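Project report, second term. Submitted 11/13/19.

# Small things on the table: how card holders, purses and keys are kept at home

## 1. Why I chose this subject

For our course in domestic design we had to choose one kind of object that people use every day and study how it is kept at home. Many students in my group took kitchen tools or shoes. I chose card holders, because I lose mine very often and I wanted to understand if the fault is in me or in the object.

The first plan was to compare leather wallets only. My tutor said this was too narrow, and she was right. In the first week I understood that a card holder almost never lies alone. It lies with keys, receipts, a phone cable, and it is put down on some surface which has its own colour and pattern. So the subject became larger: the small things a person takes out of a pocket when coming home, and the place where they land.

## 2. Where and how I worked

I worked in the shared flat in Prastimska Street where I rent a room, and in the flat of a family in the same building, who kindly allowed me to come in the evenings. Both flats have a table near the entrance. In the first flat it is a narrow shelf with a plate on it. In the second it is the dining table, with a cloth.

The work had two parts. In July I only observed and wrote in a notebook. I wrote down what lay on the surface, where it lay, and how the person found it again in the morning. I did not move anything in this part. In the autumn I made small changes — a tray, a hook, a cloth of another colour — and asked the people to live with each change before telling me their opinion.

I had a budget of 300 crowns for the changes. The tray from Zorley took most of it. The hooks were cheap and the cloths I borrowed.

## 3. What I found in the first part

The most important finding is simple. People do not look for an object, they look for a colour. When I asked one person to find her card holder, she said "I am looking for the green one", although there was only one. When the holder was dark and the shelf was dark, the search was slow and a little angry. I have several notes about this, and they all say nearly the same.

The second finding is about the plate on the shelf. In my opinion a plate is a bad container for flat things. Coins and keys slide to the middle, and a card holder lies on top of them like a lid, so it must be lifted each time somebody needs a key. After some days people stop using the plate for the holder and put it beside, and from there it falls behind the radiator.

The third finding I did not expect. The closed holders were lost more often than the open ones. A closed holder is a small dark rectangle and looks like a phone or a notebook. An open holder is larger, and one sees the pockets inside and knows at once what it is. But of course people prefer to close it, so the cards are not seen by guests.

## 4. The changes

### 4.1 The tray

The tray is flat with a low edge. It worked well for two weeks. Then letters began to collect in it, and after the letters came an advertisement from Serar, the furniture shop, thick as a magazine. I have learned that every empty tray becomes a letter tray if no one empties it. I would make it smaller next time.

### 4.2 The hook

The hook was for keys only. It was accepted immediately in both flats and I have little to write about it. One hook was fixed too high for the youngest child, and I moved it.

### 4.3 The cloth

The cloth gave me the most interesting results and I spent the most time on it. I tried a plain grey cloth first, then one with a printed pattern of leaves and roses.

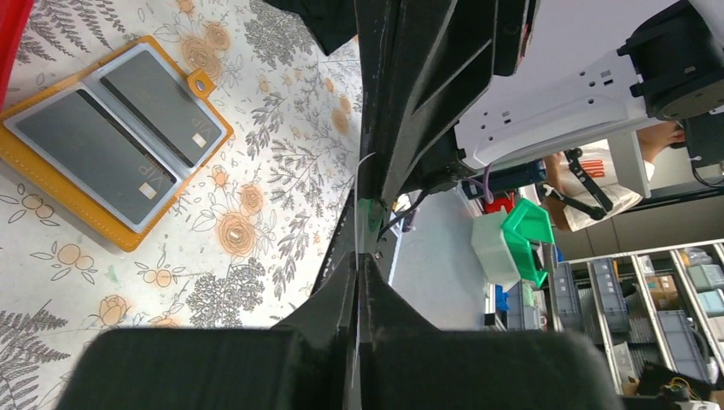
Before the test I believed that a pattern would hide small objects. With keys this was true, because thin metal shapes disappear easily between thin drawn lines. With a holder in a strong colour it was different. Yellow stays visible on a pale ground even when there are many flowers near it, and the straight edges help too, because nothing in a plant pattern is straight. The people in the second flat said the same without my question.

The plain grey cloth was better for keys, but the family did not like it. They said the table looked like an office. I think this must also count as a result, because a good solution which is folded away in a drawer is of no use to anyone.

## 5. Problems in my work

I studied only 2 flats, so I cannot say anything general. The people knew what my subject was, and perhaps they were tidier because of it. Also I changed the tray and the hook in the same week in the first flat, which was a mistake, and I cannot separate the two effects there.

My notebook has gaps. On some evenings I came home late and wrote from memory the next day.

## 6. What I would do next

I would like to test the snap closure more carefully. Some people close it each time and others leave it open always, and I have no explanation. I would also try one plain cloth with a patterned border, so the middle stays calm for the keys.

The borrowed cloths have been returned. The tray stays in Prastimska Street, with the letters in it.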